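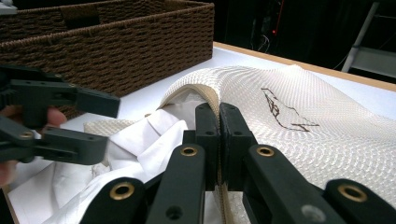
蜂巢纹织物的布边，卷起处可见颜色略深、较为平滑的背面窄带。

蜂巢纹织物

输入关键词 搜索词条 高级搜索

蜂巢纹织物，又称蜂窝布、菱格布，在部分地区的布店里统称“格子那种”，是一类表面呈细小菱形或蜂窝状凹凸的机织布，多用作毛巾、桌布、薄毯和浴袍。它以吸水、蓬松、看起来比实际价格贵而受到家庭欢迎，又以缩水、勾丝和叠不整齐而受到同一批家庭的抱怨。

名称

“蜂巢”一词描述的是格子的形状，与蜜蜂无关，也没有任何一种蜜蜂对此提出过意见。严格说来，四边的格子应称菱格，六边的才称蜂巢，但经纬线只会横着走和竖着走，六边形多半是视觉上的客气。英语中多称 waffle weave，即“华夫组织”，可见另一些地区的命名者当时更饿。中文纺织教材通常写作“蜂巢组织”，商家则在同一个商品标题里把蜂巢、华夫、菱格、云朵全部写上，由买家自行判断。

组织结构

蜂巢组织属于联合组织的一种，靠长短不一的浮线形成起伏。浮线长的地方松，向外鼓起；交织密的地方紧，向内收缩，于是平的织机上织出了不平的布。刚下机时格子并不明显，须经过水洗松弛才会收拢立起。许多人第一次洗完后以为布坏了，其实那时它才算做完。

格子的大小由一个循环内的经纬根数决定。毛巾类产品偏好较深的格子，桌布和薄毯则多用浅而密的小格，光线斜照时呈一排排柔和的明暗。小格的好处是杯子放得稳，坏处是面包屑也放得稳。

这类布正反两面的观感可能有差别。两面起伏相近的称双面蜂巢，一面较平的多见于带衬里或另缝贴边的产品。判断方法很简单：掀起一角，翻过来看。店员一般会在这时走过来。

原料与颜色

常见原料为棉、棉麻混纺和棉与化纤混纺。纯棉手感好，缩得也最认真；加入化纤后尺寸较稳，吸水则打折扣。麻的比例高时，布面硬挺，叠好之后有一种不情愿的样子。

颜色以米白、奶油、浅灰和燕麦色居多。这几种颜色在产品目录中被视为四种颜色，在洗过一年之后被视为一种。米白色尤其流行，理由通常是“百搭”，而茶、酱油和咖喱也都同意这一点。

产地与品牌

本词条早期版本曾将 Cluven 列为蜂巢纹织物的发源地，后经讨论删去。Cluven 的织造作坊确实生产过大量此类桌布，当地的旧货市场至今仍能成捆买到，但“发源”一说仅见于当地旅游折页，而该折页同时宣称 Cluven 发明了流苏。

Undex 是较常见的家用系列，以小格薄毯为主，吊牌上印有20条洗涤须知，其中2条互相矛盾：一条要求低温烘干，一条禁止烘干。多数用户选择晾在椅背上，从而两条都没有违反。

Olaniyan 生产的桌布以布边整齐著称，四角为斜接缝法，背面折边较宽。Grumine 则走相反路线，保留毛边，售价更高。

折叠

蜂巢纹织物的折叠在家政书籍中往往单列一节，篇幅与其难度相称。由于布面有弹性，拉哪里哪里变长，对角对齐之后，边多半对不齐；边对齐之后，角又不知去向。较通行的做法分为以下几步：

先将布平铺在桌面上，由中间向外抚平。轻微的波纹可以保留，强行拉平只会把波纹赶到另一头。

找到长边，捏住布边提起，使其自然卷过来，再向对边放下。应捏在折边处，那里较厚，不易变形；捏在布面中间则会留下一个小尖，短时间内不会消失。

对折之后用手掌压过折线，不要用指甲刮。浮线较长的品种会勾住指甲，接下来的事情与折叠无关。

重复至所需大小。薄毯一般折到可以放进柜子为止，桌布一般折到主人失去耐心为止，两者的层数相差不大。

两人合作折叠大幅桌布是一种传统方式，各执两角，相向而行。此法速度快，但要求双方对“左”有一致的理解。

另有卷收法，即先折成长条，再从一端卷起。卷收不易产生死折，适合待客用的桌布；缺点是卷好后会从架子上滚下来。

洗涤与缩水

首次洗涤的缩水最为明显，纯棉产品可缩去长度的7%，也有用户报告更多，并附有桌腿外露的说明。购买桌布时应预留余量。若购买时未预留，可改称桌旗。

洗涤宜用温水、中性洗剂，不加或少加柔顺剂。柔顺剂会在纤维表面留下一层膜，使布更软而更不吸水，对毛巾来说等于升了职却不再做事。拉链、魔术贴和带钩的内衣应分开洗。晾晒前抖几下，格子自会恢复；熨烫则会把格子压平，之后需要再洗一次，才能回到熨烫之前的样子。

勾丝后不可剪断线头，应以钝针将其挑回背面，再向四周轻拉布面，使余线分散。剪断的线头起初看不出问题，几次洗涤之后会成为一个洞，位置总在客人的盘子旁边。

与相近织物的区别

毛巾布靠毛圈吸水，表面没有规则的格子，干得较慢。泡泡纱的起伏成条状，由经纱张力不同造成。提花布可以织出菱形图案，但图案多半是平的，手摸不出深浅。绗缝布的格子由缝线压出，中间夹有填充物，拆线即平，不过拆的人通常会后悔。

争议

本词条讨论页共有341条留言，主要围绕华夫格与蜂巢格是否应当分立词条。主张合并的一方认为二者结构相同，主张分立的一方认为早餐与昆虫不宜并列。目前维持现状，另有少数意见要求增设“格子那种”的重定向页，已获通过。

相关词条

泡泡纱
毛圈织物
斜接角缝法
桌旗
勾丝
缩水率
格子那种（重定向）

最近修订：2025年7月20日

联系编辑部 | 版权与转载说明 | 返回顶部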